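My first trip to small claims court (and I'd do it again!)

So I finally had my day in court, and I have been talking about it at dinner ever since, so now it's your turn.

Short version for anyone who missed the spring posts. I rented the upstairs unit on Levden Street for two years. I moved out in March, cleaned the oven with a toothbrush, handed over the keys, and waited for my deposit of $1166. What I got was a letter with a list of deductions and a check for $210. The missing $956 had gone to "repainting throughout" and "carpet replacement, bedroom." The bedroom has a wood floor! It had a wood floor when I moved in and it had a wood floor when I left.

I wrote back. I got a form reply. I wrote again, certified mail this time, and got nothing. At that point my neighbor Evangelia Tzavaras, who used to work the front counter at a county clerk's office, told me to stop writing letters and go file. She said it the way you'd tell someone to go get a flu shot. I'd been picturing months of misery and a lawyer I couldn't afford, and she drew me a little map to the clerk's window on the back of an envelope.

Filing took one lunch break. The form is four pages and most of that is addresses. I had to figure out the right legal name for the landlord, because the letters said Flameck Properties and the lease said something else, and the clerk was very patient with me while I dug through my bag for the lease. Then I paid the fee, got a hearing slot for 10 in the morning, and walked out feeling about nine feet tall.

I did pay for one consultation, with an attorney named Manouchehr Heydari, and I'm so glad I did. He gave me 30 minutes and used every one of them. He didn't try to take the case (he said it would be silly to pay him to do it) but he read my lease line by line and put a star next to the paragraph about normal wear. He also told me to practice saying my whole story in two minutes, out loud, standing up. I did it in the kitchen until my sister begged me to stop. 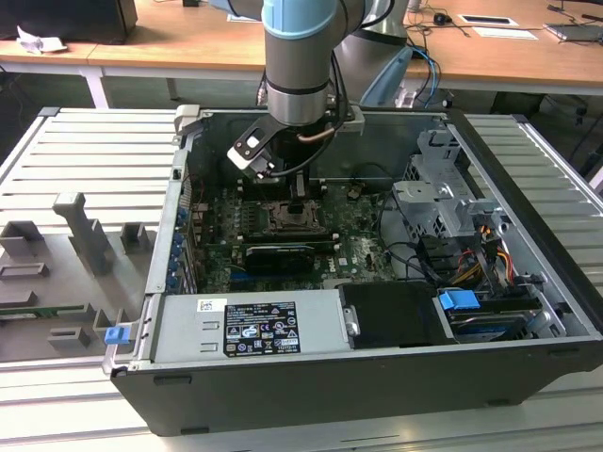
Evidence was the part I'd been dreading, and it ended up being the part I liked best. I printed the move-in checklist, the certified mail receipt, every email, and eleven photos of the apartment, and put it all in a binder with tabs. Three copies: one for the judge, one for the other side, one for me. Mr. Heydari's rule was to lay everything open, so a stranger could look in and find anything without asking you where it is. I loved that, and I went home and redid all my tabs. Lease first, then the checklist, then photos by room, then letters by date. The bedroom floor got its own tab, obviously.

The hearing itself! I got there way too early and sat through two other cases, a fence dispute and a guy named Ebrahimi who was owed money for a catering job. Watching those calmed me down more than anything. The judge was brisk but kind, and she asked normal questions in normal words. If you have a hearing coming up, go sit in on somebody else's first - it's open to the public and it costs you nothing but a morning.

When they called mine, I stood up and did my two minutes. The property manager did hers. The judge turned to the bedroom tab, looked at the photo for what felt like a year, and asked her what carpet had been replaced. She didn't know. She said she'd have to check with the office.

The decision came in the mail. I got the full amount for the carpet and most of the painting, plus my filing fee. They kept a little for a hallway wall where my bike had scraped the paint, and fair enough, I did scrape it.

I'm waiting on the check now. Evangelia says if it doesn't show up there's another form for that, and she has already told me which window. Next post will be back to the bread, I promise, I have a rye from Ollov Bakery's recipe card that I need to brag about.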